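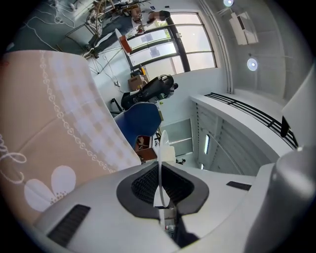 3.2 Printed covers and how people fold them

Bedding turned out to be the richest part of the Sastton material, and we had not planned for it. Of the 1,183 folding episodes, 196 involve a large printed textile such as a blanket or cushion cover, and these were the ones our coders kept going back to. A plain sheet gives a folder very little to go on once the corners are out of sight. A printed one is full of landmarks!

Figure 4. A large beige fabric with white decoration: a diagonal band of checks edged with looping swirls, a flower with a dotted centre, and part of some cursive lettering.

Borders did most of the work. Where a print had a straight band, folders tended to line the crease up with it, even when this left the edges slightly uneven — a habit Kiều Phan had already noticed in the Lutholm pilot in May. Bands set at a slant were far more interesting. Some people ignored them and hunted for the hem, while others turned the whole cloth first and then started again.

Single motifs mattered in a different way. In the interviews, folders spoke of wanting a flower "on top" or "not cut in half", and several unfolded a finished piece to put this right. Lettering drew the strongest feelings of all. One participant in the Tôn group refolded the same cover 3 times so that the words would face the shelf opening, and was delighted with the result.

We therefore coded each print for borders, single motifs and lettering, and treated the three separately in what follows.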